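Home | Posts | Notes | About | Contact

I keep one page of rules for setting up a robot cell in simulation before anyone bolts anything down in the real one. It started as a list taped inside my notebook at Cuvstead and has grown since February, mostly from things I got wrong.

Rule one is that the arm stops above the board and waits. No move goes straight from the shelf side to the part. I set the stop, check the fingers against the raised edges of the fixture, and only then allow the last move down at low speed.
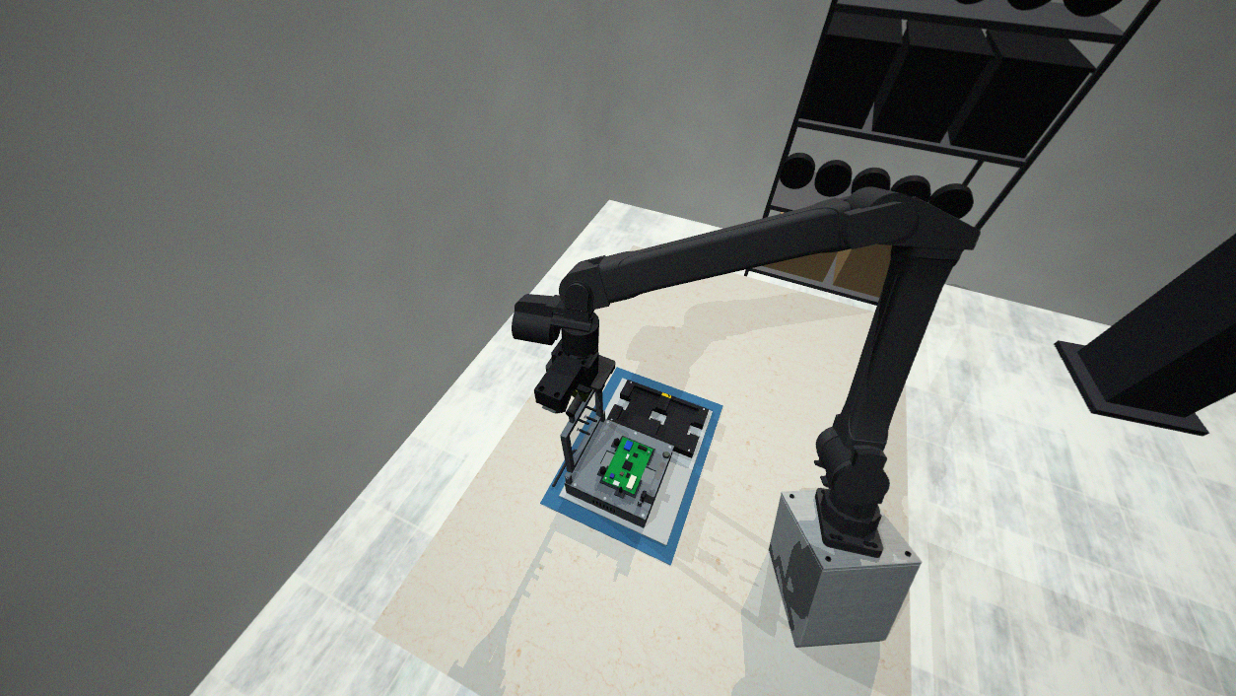 Lennox Tresness
Automation technician and writer of this blog

Rule two: the fixture gets a fixed spot and the spot gets marked. We use a mat with a blue border. If the mat moves, the program is void until someone checks the points again.

Rule three is about the shelving. Keep it in the model, bins and all. I left it out of the Dimari job and the elbow path I had approved was useless on the floor.

Rule four is 500 clean cycles in simulation before the program goes out, then 36 on the real arm with a person at the stop button. One contact with the board and the count goes back to zero.

I still don't have a good rule for cables. The model doesn't have any, and the last set rubbed through in 90 days.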